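Torre de cubos con dos brazos: demostraciones por teleoperación

Versión del README: 1 de abril de 2019

Hola, y gracias por bajarte esto. Soy la persona que grabó casi todas las demostraciones, las recortó y ahora intenta explicar cómo están guardadas antes de que se me olvide (ya se me han olvidado un par de cosas, lo aviso desde el principio). Si vienes del repositorio viejo de Drivitz, el formato ha cambiado bastante y tus scripts de carga no van a funcionar tal cual. Mira el apartado de formato antes de escribirme, por favor.

Qué hay dentro

Son 585 episodios de una tarea muy concreta: apilar cubos pequeños sobre una mesa redonda con dos brazos manejados a distancia. Cada episodio empieza cuando suelto el pedal de inicio y acaba cuando lo vuelvo a pisar, así que vas a encontrar colas largas en las que no pasa gran cosa y otras que terminan casi de golpe. De todos ellos, 546 están marcados como completos. Los demás los he dejado también, con su etiqueta, y te pido que no los borres sin mirarlos: para aprender a recuperarse de un mal agarre me han servido más que muchos de los buenos.

Los cubos son celestes y rosas. El reparto entre los brazos lo decide quien opera sobre la marcha, según cómo hayan caído las piezas. Al principio quise imponer una regla (el izquierdo siempre coge, el derecho siempre espera) y fue un desastre, porque yo mismo me la saltaba cada dos por tres y luego las etiquetas no coincidían con lo grabado.

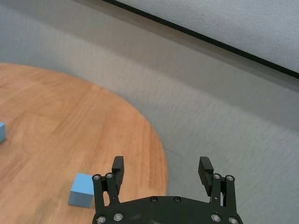
Lo de la mesa redonda tiene su miga. Veníamos de una rectangular, con marcas de cinta para colocar las piezas, y la política entrenada con aquello se aprendía la cinta en lugar de los cubos. Aquí no hay marcas. Las posiciones iniciales se ponen a ojo, con la única norma de que las pinzas lleguen, y aun así de vez en cuando alguna pieza queda demasiado cerca del borde y toca acercarse con muchísimo cuidado.

Cómo se teleopera

Uso dos mandos articulados Skullideck, uno para cada brazo, con una correspondencia directa de articulaciones. Nada de cinemática inversa por medio: muevo el codo del mando y se mueve el codo del brazo. Cansa más, sí, pero los movimientos salen continuos y no aparecen esos saltos raros al pasar cerca de una singularidad. La apertura de la pinza va en un gatillo con recorrido proporcional, y lo que se guarda es el recorrido completo, no un simple abierto o cerrado. ¡Úsalo! Se nota muchísimo en el momento de soltar.

Un consejo para quien quiera grabar más episodios compatibles con estos: practica un buen rato sin guardar nada. Mis primeros intentos son todos iguales, bajo demasiado rápido, freno, corrijo, vuelvo a frenar. Una política entrenada con eso hereda el titubeo entero (lo comprobé, y daba una mezcla de risa y pena verla dudar encima de la torre).

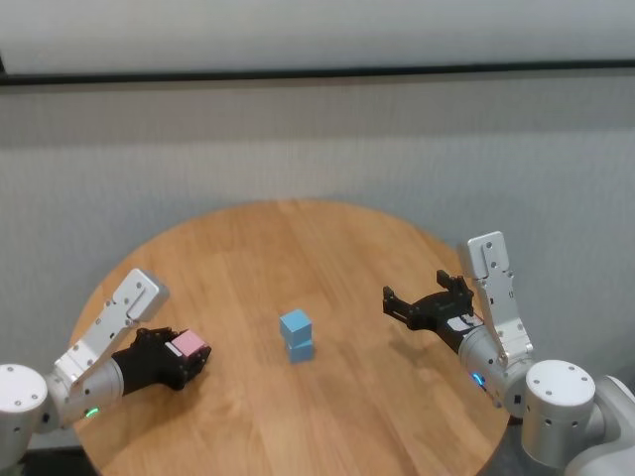 La fase que más cuesta enseñar es la colocación del último cubo. Desde el puesto de operación la profundidad se juzga fatal y la tentación es fiarse solo de la vista general. Yo acabé mirando la vista general para el recorrido y la cámara de muñeca para los últimos centímetros. Si la torre de abajo está un poco girada o desplazada no la arreglo, coloco encima y sigo, y esos episodios cuentan como completos siempre que la torre aguante hasta el pedal. Sé que hay gente que prefiere demostraciones impecables. Yo prefiero que el brazo haya visto torres feas.

El brazo que no está trabajando se queda abierto y apartado, pero no completamente quieto. Mi mano tiembla y el mando lo recoge, así que hay un ruido pequeño en esas articulaciones durante todo el episodio. No lo he filtrado. Si te molesta, un paso bajo suave lo quita sin estropear el resto, aunque ojo con aplicarlo también al gatillo, que se come el instante de la suelta.

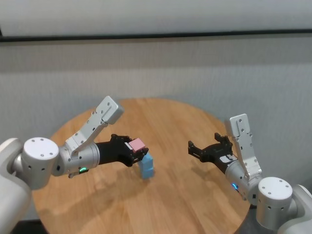
Brazo izquierdo con el cubo rosa en la pinza, junto a los dos celestes apilados; el derecho, abierto y sin carga.

Formato

Una carpeta por episodio, con el número en el nombre. En cada carpeta están los vídeos por separado (vista general, muñeca izquierda, muñeca derecha), un fichero con los estados y las acciones y una nota de texto corta. Las marcas de tiempo salen del mismo reloj, el del ordenador que graba, y los vídeos van a 18 fotogramas por segundo. Ya sé que es una cifra rarita: era lo que aguantaba el disco sin perder nada, y preferí una frecuencia fea y estable.

Las acciones son posiciones articulares objetivo, primero el brazo izquierdo y luego el derecho, con la pinza al final de cada bloque. En la versión de Drivitz era al revés. Si entrenas con las dos cosas mezcladas sin darte cuenta vas a perder una tarde, como la perdí yo.

Las notas de texto están escritas en caliente y son muy desiguales. Unas dicen «bien» y otras son un párrafo entero de protestas. No las uses como instrucciones de lenguaje sin revisarlas antes.

Cosas que conviene saber antes de entrenar

La iluminación es la de la sala, con reflejos en el tablero que cambian según el ángulo de la muñeca. Un detector de color ingenuo se los traga enteros.

El fondo tampoco está controlado, sobre todo en las cámaras de muñeca, que al girar recogen lo que haya detrás de la mesa, muebles incluidos. Recorta si lo necesitas, pero prueba primero sin recortar.

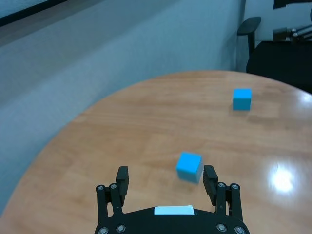
Particiones

Para entrenamiento van 477 episodios y el resto queda para validación. La lista está en el fichero de particiones y te agradecería que la respetaras si publicas resultados, más que nada para poder compararnos. Los incompletos están repartidos entre ambas partes.

Licencia y contacto

Puedes usarlo para investigación y para clase, citando el repositorio. Para uso comercial pregunta a Greltel, que es quien puso los brazos y quien decide esas cosas. Los fallos de etiquetado, mejor como incidencia en el repositorio, con el número de episodio y el segundo aproximado. La próxima tanda la quiero grabar en agosto, con alguna pieza que no sea un cubo, y si tienes preferencias es buen momento para pedirlas.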